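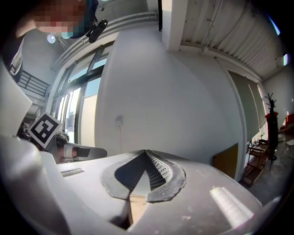

Vent slats and perforated mesh, molded gray housing. Refer to items 3.4 and 3.5.

BENMOUSSA BUILDING, FINONCOMBE
Ventilation, electrical and egress inspection: checklist with comments
Last updated: October

Marking: OK = acceptable. R = repair or correct before next inspection. M = monitor. N/A = not applicable. Comments are entered against the item they belong to. Items marked R stay open until the reinspection is signed.

1. AIR HANDLING, ROOF LEVEL

1.1 Intake louvers clear of leaves, nests and packaging. OK
1.2 Bird screen intact and fixed on all sides. R
Comment: Lower corner of the north screen has pulled away from its clips. Gap is large enough for a hand. Refit with screws. Clips have been tried twice.
1.3 Filters seated, airflow arrow pointing the correct way. OK
1.4 Pressure drop across filter bank within limit. M
Comment: 118 Pa at full fan speed. Change-out limit on the unit plate is 250 Pa. Previous reading was not recorded, so no trend can be given.
1.5 Drive belt tension and condition. OK
Comment: Light glazing on the inner face. No cracks.
1.6 Drain pan and trap. R
Comment: Pan holds water at the end farthest from the outlet. Unit is out of level. Shim the feet and recheck with the fan running.
1.7 Access door seals. OK

2. DUCTS AND DIFFUSERS

2.1 Supply diffusers unobstructed. R
Comment: Two diffusers in the records room are taped over with cardboard. Remove. If the draft at the desks is a problem, adjust the blades or request a rebalance. Blocking one outlet raises the flow at the others on the same branch.
2.2 Return grilles clean. M
Comment: Gray dust on the corridor grilles. Add to the cleaning round.
2.3 Supply flow, records room, at main diffuser. OK
Comment: 644 m3/h measured with hood. Design value 700 m3/h. Within tolerance. Reading was taken with the other outlets in the room still covered and must be repeated after 2.1 is closed.
2.4 Fire dampers, access panels labeled and reachable. R
Comment: Panel above the copier cannot be opened fully. A cable tray installed by Nultetti crosses it. Damper not inspected and must be treated as not tested. Move the tray or provide a second panel.
2.5 Flexible duct runs free of kinks. OK

3. EQUIPMENT IN OCCUPIED ROOMS

3.1 Power cords undamaged, strain relief in place. OK
3.2 Extension cords not used as permanent wiring. R
Comment: Cord run under the carpet in the front office. Remove on sight. New outlet requested.
3.3 No power strip plugged into another power strip. OK
3.4 Vents and mesh panels on housings free of dust and tape. OK
Comment: Check slatted vents as well as the larger perforated areas. Vacuum with a soft brush. Do not use compressed air, which drives dust inward.
3.5 Rubber edging around openings seated, not split or lifting. OK
3.6 Clearance behind heat-producing equipment. M
Comment: House rule is 50 mm minimum. The print room meets it only when the cart is pulled forward. Mark the floor.
3.7 Portable heaters. N/A
Comment: None permitted in this building.

4. ELECTRICAL PANELS AND SWITCHROOM

4.1 Panel doors close and latch. OK
4.2 Circuit directory present and legible. R
Comment: Directory for the upper floor predates the partition work. Several circuits are listed as "spare" and are live. Trace and relabel. Until this is done, isolate at the main and prove dead before any work on that floor.
4.3 Working space in front of panels clear. R
Comment: Boxed Jodeo ceiling tiles stacked against the door. Same finding as last time. Move to the loading bay store.
4.4 Unused openings blanked. OK
4.5 Emergency lighting in switchroom operates on test. OK

5. EGRESS

5.1 Exit doors open without a key from the inside. OK
5.2 Door closers bring door fully to latch. R
Comment: East stair, ground level. Door stops short of the latch when the lobby fan is on. Check lobby pressure before adjusting the closer, as extra force will make the door hard to open.
5.3 Exit signs lit on both faces. M
Comment: Rear corridor sign is dim. Order battery and lamp together.
5.4 Stair treads and nosings secure. OK
5.5 Nothing stored under stairs. OK
5.6 Extinguishers on brackets, pin and seal in place. OK

NOTES FOR REINSPECTION

Items 2.1 and 2.3 to be done on the same visit, in that order. Bring the flow hood and the tall ladder.
Item 2.4 needs Nultetti on site with authority to move the tray.
Item 4.3 has been raised at two inspections in a row. If still open, refer to the building manager in writing.
Record filter pressure drop at full fan speed only.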